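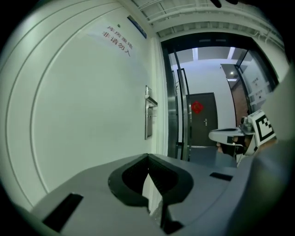
The potluck season is upon us again, and if your oven is anything like mine it has been groaning since the first cold snap. February has always been the month when our little circle of towns really leans into supper together, and I have to say the one at Huvesthorpe was a lovely way to get going. The hall was warm, the coffee was strong (maybe a touch too strong, for those of us who like to sleep) and we sat down 46 people, a good many of whom had driven over from Wustton on roads I would not have cared to try myself!

For anyone new to the newsletter, the suppers work the way they always have. You bring one dish, enough for your own household and a few more, and you put a card beside it saying what is in it. Please do remember the card. I know it feels fussy when you are standing there in your coat with a hot casserole, but we have several neighbors who can't have nuts or milk, and it is a shame to see somebody walk past a perfectly good scalloped potato because they couldn't be sure.

Now, the food. There were 9 chilis this year, which may be a little on the heavy side, though I tried most of them and would be hard pressed to tell anyone to stay home. The white one with the green peppers was gone before the second table got up. There was a chicken and rice bake with crushed crackers on top that tasted exactly like the ones my mother used to make, a big bowl of vinegar slaw that cut through all that cheese very nicely, and a pan of cornbread with honey butter that I went back to more often than I will admit in print. What we were short of was vegetables and bread. If you have been wondering what to bring next time and you aren't attached to your chili, a tray of roasted carrots or a couple of plain loaves would be very welcome indeed.

Desserts were another matter – there were so many pies that we had to borrow the card table from the coat room. The sour cherry one has been asked about by more than 2 of you, so I have gotten hold of the recipe and it will run in the next issue. I am told the trick is to drain the cherries overnight and to put a spoonful of the juice back in with the sugar, and that canned cherries do fine as long as they aren't the ones in syrup.

The Guerra pantry jar went around after the pie, and with the cake auction on top of it we raised $300, all of which goes toward the shelves and the new chest freezer. Thank you, truly. The pantry is running low on peanut butter, canned fruit and breakfast cereal just now, and you can leave any of those in the bin by the side door whenever the hall is open.

A few odds and ends while I have you. A blue oval roasting dish with no lid was left behind, along with three serving spoons and a child's red mitten, and they are all in the kitchen cupboard to the left of the sink. If you went home with somebody else's slow cooker (it has a chip on one foot), its owner would dearly love to see it again before the next supper.

That next supper will be at Corenton, in the school cafeteria, with doors at half past five and food at six. There are plenty of outlets along the back wall, but bring an extension cord if you have one, and put your name on it with a bit of tape. Parking is around the back by the ball field, and the walk up to the door does get icy, so boots are a good idea.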